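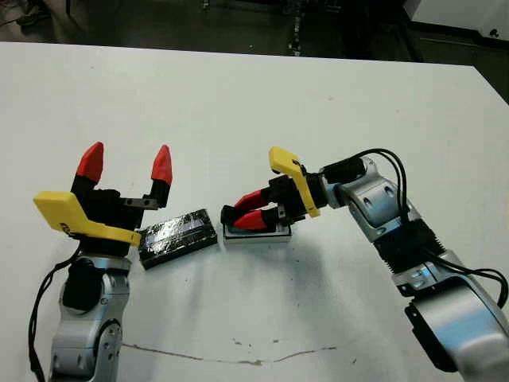
Illby Bout Records
README

Illby is a table of amateur and small-hall professional boxing and MMA results, put together from the printed programs and result sheets of regional shows. It holds 2,714 bouts from 206 cards. Each row is one bout. The files are maintained under the Arivico project and can be used for research, fan sites or record checking.

Files

bouts.csv: one row per bout
cards.csv: one row per show, with venue, promoter and month
gyms.csv: gym names and the spellings that were merged into them
changes.txt: corrections since the first release

Fields in bouts.csv

bout_id: a number that never changes, even if the row is corrected
card_id: matches cards.csv
sport: boxing or mma
weight_class: as printed on the program
rounds_scheduled and round_ended
result: win_a, win_b, draw, no_contest
method: ko, tko, submission, decision, dq, unknown
decision_type: unanimous, split, majority, or blank
gym_a and gym_b: gym name after merging

Fighters appear as ID numbers. Names are left out of the public release, and requests for the name list are declined.

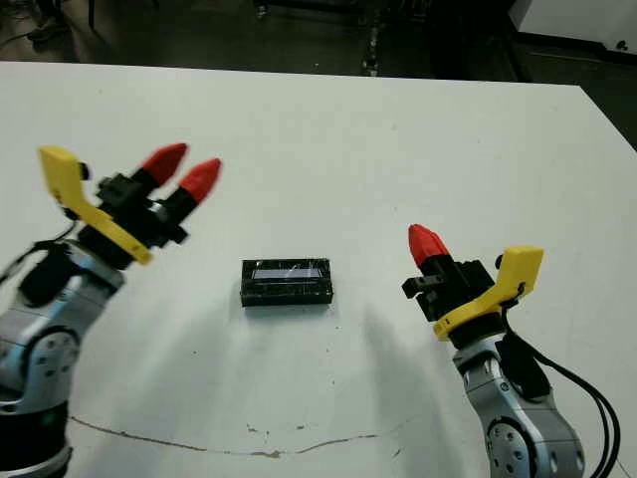 Why does a fighter's record in Illby differ from the one on the poster?

Posters often count exhibition bouts, and some carry over wins from another sport. Illby counts only bouts with a result sheet, and it keeps boxing and MMA records apart.

Catchweight bouts

A bout made at an agreed weight between classes is marked "catch" in weight_class, with the agreed limit in pounds in the notes column. If one fighter missed weight and the bout went ahead anyway, the original class stays and the notes column says "missed". Title bouts where the belt was taken off the line after a miss are not treated as title bouts.

Stoppages

Corner retirements between rounds are stored as tko, with round_ended set to the last completed round. Doctor stoppages are also tko. Technical submissions go under submission. When the sheet and the program disagree on the round, the sheet is used.

Known problems

The method is unknown for 125 bouts. Most of these come from older Lanidside shows, where the sheets gave a winner and nothing else. Another 81 bouts have no scheduled number of rounds.

Women's bouts are underrepresented in the early cards. Some promoters printed them as added attractions and left them off the result sheet, so a missing row does not mean the bout did not take place.

Hong Gym and Hong Boxing Club are two separate gyms. They were merged by mistake in the first release and have been split again. If you built anything on gym counts from that version, download the files again. 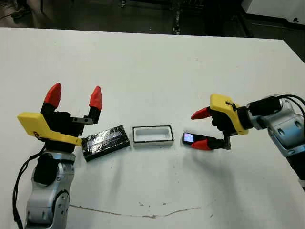

Loading the data

The files are UTF-8 with commas as separators and a header row. Blank means not recorded. Read card_id as text, or the leading zeros will be lost and the join to cards.csv will fail.

Corrections

Open an issue with the bout_id, the field and a scan or clear copy of the result sheet. Social media posts are not accepted as a source. Corrections go out in batches, and the next one is planned for December.

License

Free to use and share with credit to Illby Bout Records. Do not use the table to set betting odds or to clear a fighter to compete. It contains no medical suspensions.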